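Folding long black things: a bed is not a table, or is it
Laundry & Closets > Folding, storage, general despair
Page 1 of 1

hemline_harriet
Thread starter
Thursday, and I have once again reached the part of the laundry where everything left is black. I do all my folding on the bed. I have a table. The table has a sewing machine on it and will until one of us dies.

My trouble is with long, floppy black stuff. T-shirts I can do in my sleep. But pick up anything with sleeves and a bit of length and it turns into a rope. I got it by the top and lifted, expecting it to fall open like it does in the videos, and it went up in a twist with the rest still lying around in folds on the mattress pad.
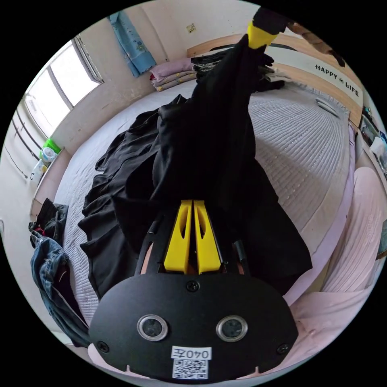

So do I keep shaking until it gives in, or is there a method? I've got 18 inches of drawer and a closet rod that is already bowing, so hanging is out. I own a Skarnard folding board, which was a gift, and I resent it.

dorsetpeg
Re: Folding long black things
Put it down. You can't untwist a thing in midair unless you have three arms. Lay the whole heap on the bed, find the collar, and work down from there. Shaking is for rugs.

Rawiri Katene
Re: Folding long black things
Disagree with Peg, as is tradition. Shake it once, hard, holding both shoulders. The twist happens when you lift from one point. Two points, a hand's width in from each sleeve seam, and it drops straight. I folded shirts at a dry cleaner for longer than I'd like to admit and we did not have time to go looking for collars.

dorsetpeg
Re: Folding long black things
You had a counter at waist height and good lighting. Harriet has a bed and a black shirt. Finding the shoulder seam is the entire problem.

mothballs_615
Re: Folding long black things
I like that the headboard says HAPPY LIFE over all this. Mine says nothing, but it's judging me.

On topic: the quilted pad is helping you. Cloth grips it a little, so once a sleeve is flat it tends to stay flat. Try the same thing on a satin bedspread and the shirt slides off to start a new life on the floor.

hemline_harriet
Thread starter
The headboard is not open for discussion. It came with the bed.

I tried the Peg method. Collar up toward one corner, the rest laid out on the diagonal because that's the only way the length fits without a sleeve going over the side. A sleeve still made it to the side. It is at least recognizable as clothing now.
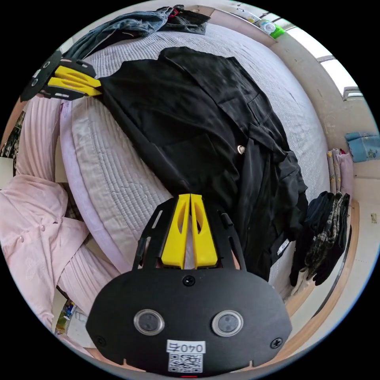

What to do once it's flat (since she'll ask)

mothballs_615
Re: Folding long black things
I'm putting my own heading on this because the last thread ran to six pages and nobody could find the steps.

1. Front side down. If it has buttons, do up the top one and one in the middle. Doing up all of them is a hobby.
2. Smooth from the collar down with the flat of your hand. Don't pull on the hem, you'll only drag the shoulders crooked.
3. Fold one side in to the middle, then double the sleeve back down along it. Same on the other side.
4. Bottom third up, then the top over it. For a shallow drawer, go in quarters and stand it on edge.

Rawiri Katene
Re: Folding long black things
Step 1 is wrong for anything heavier than a shirt. A jacket goes front side up, sleeves crossed over the chest like it's been laid to rest, then fold it in half. Face down puts a crease right through the collar.

mothballs_615
Re: Folding long black things
Is it a jacket though?

hemline_harriet
Thread starter
It was sold to me as a "shirt layer." It's from Vulis. I've had it since April and couldn't tell you what it is.

dorsetpeg
Re: Folding long black things
Then it's a shirt. If it were a jacket you'd have lost something in the pocket by now.

And since the board came up: use it. Mine's a Fitberg, cost me 20 dollars, and it settles arguments. Everything comes out the same width.

Rawiri Katene
Re: Folding long black things
Everything comes out the width of the board. Whether that's the width of your drawer is between you and Fitberg.

linty_sheehan
Re: Folding long black things
Long-time reader, 200 posts, almost none of them useful. I roll everything. Fold in half lengthwise, sleeves laid down the middle, roll from the hem. Takes no time and you can see what you own.

dorsetpeg
Re: Folding long black things
You can see that you own a lot of black rolls.

linty_sheehan
Re: Folding long black things
I know them by feel.

hemline_harriet
Thread starter
Update. Did it face down, mothballs style, in quarters. It fits the drawer if I don't close the drawer all the way. Rawiri, I tried yours on the next one and the two-shoulder drop does work, but I got the hem the first time and shook it upside down for a while.

There are socks left. They are also black. I'll start a separate thread.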